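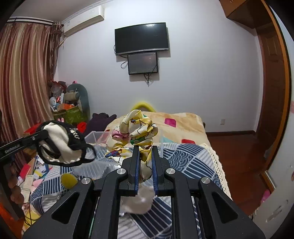
Re: hem allowance on Stilluvum satin

On October 1, 2026, Brock Pelletier wrote:
> Washed 2 test pieces at the stated setting and both
> came up short along the warp. Is 13 mm still the
> allowance to use?

Brock,

13 mm was worked out on the March roll. Lot 427 has a looser weave and shrinks more along the length, so wash the cloth before cutting and keep the allowance as it is. Press from the back with a dry iron - steam marks the face.

Helen has the revised cutting sheet. The Damasceno lining is unchanged.

Please send your before and after lengths to the list, with the lot number.

Skestulden cutting room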